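Skadier visit — notes for the equipment budget

Typed up on the train, 2 August 2019, so excuse the state of it. Sushil wants something he can read before the budget meeting and I promised it by tonight. Prices are in the spreadsheet, not in here. What's in here is what I saw, what I was told, and what I think we should do with the money.

Who went: me and Selamawit Negussie. Kiran Uniyal was supposed to come but got pulled onto the label printer mess. Host was Sorin Karagiannis, who runs the demo and trials side at Skadier. Good guy, answers what you ask him, doesn't push. A sales person joined for lunch and pushed enough for both of them.

Getting there. Train then a cab, the cab took longer than the train. If anyone goes back, ask for the rear entrance, the front one is for the furniture place next door and they are tired of being asked.

What we went for. Recap for anybody who wasn't in the spring meetings: we want one arm cell for kitting at Treltham, small parts into trays, one shift to begin with. Maybe a second cell later. We have a capital line that was set before anyone had talked to a supplier, and it covers an arm and not much else. So the question for the day was really what else there is to pay for.

Answer, a lot.

Morning — the arms

They had three makes running. I'm not going to rank them, for our weights any of them would do it. Parts are light, reach is short. Selamawit spent the whole demo trying to get Sorin to say which one he'd buy with his own money and he finally said the one whose service engineer lives closest. She wrote that down and underlined it.

Things I noted about the arms:

Repeatability figures on the brochures are all better than we need. Stop comparing them.

Controller cabinet size matters more than I thought. One of them is the size of a small fridge and we have nowhere for it at Treltham unless the bench by the column moves.

Noise. All fine. You could talk normally next to them.

Teach pendants. Two were ok, one was awful, menus inside menus. Sabina Nanayakkara will be the one using it most days, so she should get her hands on it before we sign anything. I'd make that a condition.

Power. Ordinary outlet for two of the three. The third needs its own circuit, so add an electrician.

Second half of the morning — grippers

This is where the money goes sideways. The gripper is never in the arm price. Then the fingers aren't always in the gripper price. Then the pads on the fingers wear, and you buy those forever. Sorin keeps a drawer of worn ones and let us go through it. Flat pads, ribbed pads, some with the corners chewed off. He had two from the same job, one changed on schedule and one not, and the second was down to the metal on one side.

Our parts are a mixed bag. The clips are fine with a plain two finger gripper. The bagged screws are not, bags slump and the fingers close on plastic and nothing else. He suggested suction for the bags, and that means a tool changer, and that means air. We don't have air on that side of the building. So either air gets run across or the bags stay manual. I'd leave the bags manual in year one. Selamawit disagrees, she thinks we'll never go back and do it. She may be right.

Custom fingers: Skadier will design them or we can. Their lead time is 4 weeks. Kiran could probably draw them himself but I don't want the whole thing hanging on when Kiran is free.

Buy spares with the first order. Sorin said one full spare gripper per cell, and at first I took that for a sales line. Then he told us what the wait was for a replacement last winter and I stopped arguing.

Lunch

Sandwiches. Sales person (didn't get a card) talked about leasing. Lease looks nice by the month and bad over the full term, I put both in the spreadsheet, tab 2. Only case I can see for it is if Sushil can't get the capital at all this year. There's a buyout at the end that I'd want somebody from finance to read, I read it twice and got two different answers.

Afternoon — what people forget to budget

I asked Sorin straight out what first time buyers leave off. He had obviously been asked before. His list, with my comments:

Guarding or scanners. Collaborative doesn't mean free of a risk assessment. You still do the assessment, and it can still tell you to put up a fence.

The risk assessment itself. Somebody has to be paid to do it.

The table. Ha. He was serious though, the arm needs something stiff and bolted down, and our folding benches are out.

Part presentation. Trays, feeders, whatever gets the parts to the same place each time. He says this runs over more than anything else on the list. Undance makes the trays he uses and they'll do short runs, minimum order is 11 per size. Bognár quoted us back in the spring for something similar but with a much bigger minumum.

Training. Two people at least, or the cell stops when one takes vacation. I'd say Sabina and one more from her shift, she can choose.

Freight and rigging. Not big, still real.

Floor space while you're installing. We'd lose that corner for up to 14 days and the work in it has to go somewhere.

Scrap. During setup you will drop and crush product. We picked 600 kits as the trial batch for acceptance, and I'd want parts set aside for that which are not coming out of somebody's production count.

Software upkeep. Yearly fee after the first year on two of the three arms. On the third it's rolled in, so you have to add it up over the life and not compare sticker prices.

After that they let us loose on a cell with our own clips (Selamawit had a sack of them in her bag, of course she did). Placing was good. Picking out of a loose heap was not good, and Sorin said so before we tried it. To pick from a heap you want a camera and then you're in another price bracket. In trays, no trouble at all, it ran the whole time we were having coffee.

Asked about used arms too. He sells a few. Fine for the arm itself he says, check the hours and check the controller is still supported. He would not buy a used gripper. I'd look at a used arm for the second cell, not the first — we don't know enough yet to tell a good one from a bad one.

Things I didn't like

No written uptime number. He'd talk about it but he wouldn't put it in the quote.

Support is office hours only unless you pay for the upper tier. We start before their office opens.

Quote came as one lump. I asked for it split out by line and he's agreed, should be with us next week. Please nobody compare anything until we have the split version.

They only showed us the wins. I asked to talk to a customer whose project went badly and there was a pause, then he said he'd see what he could do. Will chase.

What I'd do

One cell. New arm, whichever make has the closest service, so far that's the middle priced one. Plain two finger gripper plus a full spare. Clips only in the first year, bags stay manual. Proper table. Undance trays. Training for two. Hold back a chunk for the things we haven't thought of, bigger than feels comfortable.

Timing. Order has to go in by the end of the summer if we want it running in December, and I don't love December because of the stock count. If it slips past that I'd rather slip it all the way into the new year than have riggers in the building during the count.

To do

Kiran — measure the corner by the column, properly, including the door swing. Check what's on that breaker.

Selamawit — write to Undance with the tray sizes. Ask if they'd send one sample before we commit.

Sabina — half a day at Skadier on the pendants. Sorin is happy to host, she just has to pick a date.

Sushil — find out if the training can come out of the training line or if it has to sit in the capital request. Makes a difference to the total.

Me — chase the split quote, chase the unhappy customer, ask Bognár if that minimum is really the minimum.

Expenses to follow, I lost the cab receipt but have the card statment.

One question came in from Sushil while I was typing, putting it at the bottom with my answer so everyone has it.
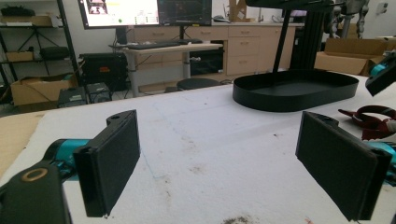

Can we just buy the arm this year and put the gripper and the rest on next year's budget?

I wouldn't. The arm can't do any work without a gripper, a table and trays, and the warranty starts on delivery, so we'd use up the first part of it with the thing sitting in a crate. If the money only stretches to part of the list, better to wait and order the full cell together, or look at the lease figures on tab 2.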